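The Todurmont Office of Instruction recorded 388 lessons before Jamie Parsons was assigned to the operator's chair. Lesson 389 was entered under the title "Correspondence, Folded."

Parsons placed both hands in the control grips and waited for the signal from Daker, the supervising clerk. The left hand was to remain still. The right was to close on the sheet and hold. 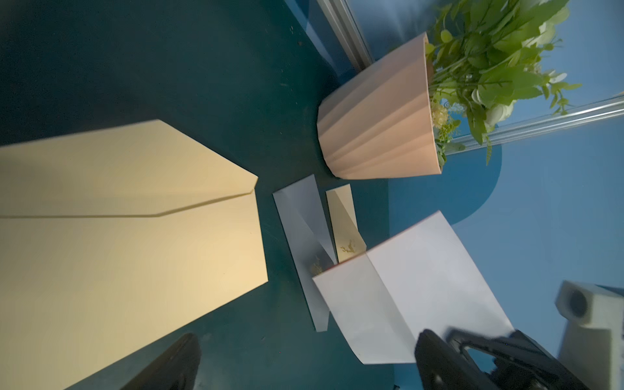
*Lesson 389. The right gripper holds the folded white sheet; the cream envelope lies at left.*

"You are gripping as you would a railing," Daker observed. "It will learn that from you."

Parsons eased one finger. On the far side of the glass, the black claw did the same.

"Again," said Daker, and opened the register to a clean page.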